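4.2 Rules for camera placement and view checks

The recording rules used at Hurkcombe were written after the first Felow trials, when each operator set up the bench in their own way and the files could not be compared. The rules cover the fixed cameras, the backdrop and the order of checks before an arm is powered. A copy dated September 12, 2023 is kept at each bench, and any change to it has to be agreed by both shifts.

The first rule concerns obstruction. A view counts as obstructed when a near surface fills more than half of it and no part of the arm can be recognised. Figure 3 gives one view of each kind, (a) obstructed and (b) usable. In (a) the blurred grey-teal surface takes up the left three-quarters or so, and only the blue material to its right shows any texture.

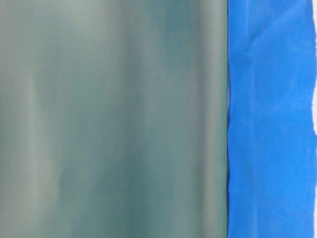 4.3 Labelling of usable and unusable views

Obstructed views are kept and labelled. Earlier practice under the Szekeres guidelines was to delete them, which left gaps in the record and made it hard to line up one camera with another. Of the 2,468 views labelled in June, some 10 per cent were marked as obstructed. The label is given by a person who did not run the session.

Blur is handled separately. A view with motion blur is accepted if the main parts of the arm can still be told apart from the object and the background. In Figure 3(b) the edges of the white bracket and of the block with the yellow grid are soft, but both are easy to find against the black parts and the teal backdrop, so the view passes.
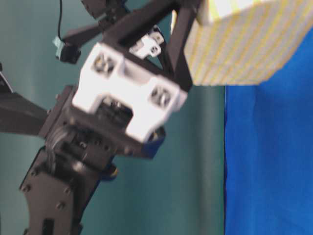 Labellers work from a short written list and may not add classes of their own. Where two of them disagree, the view goes to a third and the majority label stands. We found that most disagreements were over partly blocked views, and the wording of the first rule was tightened for that reason.

The Rutance software stores the label beside the view and does not alter the file itself. Camera mounts are checked at the start of each session and again after every 4 hours of running. If a mount has moved, the session is stopped, the mount is reset and a new session number is issued. Views recorded before the stop keep their old number.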